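# Moving a small choir's sheet music library out of paper – worth it?

**altoclef_attic** wrote:

Happy New Year, everybody! I know this board is mostly for the instrumental folks, but you've always been kind to us singers, so I'm bringing you my winter headache. Our community choir rehearses in the old Gostura building, and over the years we've piled up 1592 scores in the back closet. Some are lovely octavos we still sing from, and some are photocopies of photocopies that I'm fairly sure we shouldn't own at all (I inherited the closet, please be gentle).

What I'd like is a searchable catalog, so that when our director says "what do we have for four parts, easy, in Latin?" I don't spend a whole evening on a step stool. My spouse thinks I should scan everything while I'm at it. I'm less sure. I've looked at Geltum, which a friend's church uses, and at a plain spreadsheet. What have you all done, and would you do it again?

**secondhorn48** wrote:

Oh, I feel this one in my knees. We went with a spreadsheet for our wind band and I'd do it again tomorrow. Title, composer, voicing (or instrumentation, for us), number of copies, box number, and a notes column where people write things like "page 7 missing in most." That notes column has saved us more grief than anything else in the file. Number the boxes before you type a single title – we did it the other way and had to go back through the whole lot.

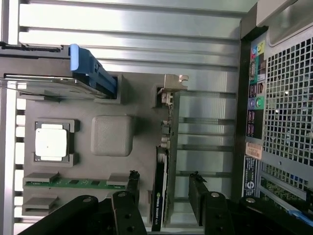 As for Geltum, I tried it for a month and it was perfectly pleasant, but it wanted a field filled in for everything, and my helpers would get stuck on the opus number and wander off for coffee. A spreadsheet lets you leave a blank and keep moving.

**Ratanaporn_Singers_Librarian** wrote:

I'm going to gently disagree with my friend on horn! Spreadsheets are wonderful until three people have three copies of them, and then you get a rehearsal where one of us swears there are 41 copies of the Requiem and the closet says 38. We moved to Geltum two summers ago, in July, when nobody was singing anyway, and yes, the form is fussy. You can turn off the fields you don't want, though. It's under the settings for each collection, and I didn't find it for ages either.

On scanning, please check what you're allowed to scan first. Owning the paper doesn't usually give you the right to make digital copies of it, and most of what a modern choir sings is still under copyright. We only scan things that are clearly in the public domain, plus our own members' arrangements, with their blessing.

**secondhorn48** wrote:

Fair enough about the copies of copies. We keep ours in one shared place and only two of us can edit, so I forget that other groups aren't so bossy. And I didn't know you could switch the fields off, so I take back half of my grumbling. The other half stands.

**tenor_by_default** wrote:

May I put in a word for doing less? Our choir had grand plans, and after about 200 titles everyone was worn out and cross. What got us going again was cataloging only what we'd sung in the past ten years and leaving the rest in boxes marked "later." The director asks for something from "later" maybe once a season, and whoever digs it out adds it to the list right then.

Also, buy decent boxes. We got the Skindura ones with the metal corners and they're heavy when full, so don't let anybody talk you into the tall size. The shorter ones stack four high and I can still lift them.

**altoclef_attic** wrote:

You are all so generous, thank you! I think I'm going to number the boxes first and then start with what we've sung lately, like tenor_by_default says, in a spreadsheet with a good fat notes column. If it gets out of hand I'll give Geltum another look now that I know about the settings. The scanning is off the table for now, and my spouse has taken it well.

One more question while I have you. What do you do with the photocopies nobody can account for? Do they go in the catalog?

**Ratanaporn_Singers_Librarian** wrote:

We recycled ours and bought proper sets of the ones we still wanted, a few each season. It hurt a little, but the new copies are so much easier to read!

**secondhorn48** wrote:

Same here, except I'd write down the titles before they go. You'll want the list when somebody asks for "that one with the nice bass line."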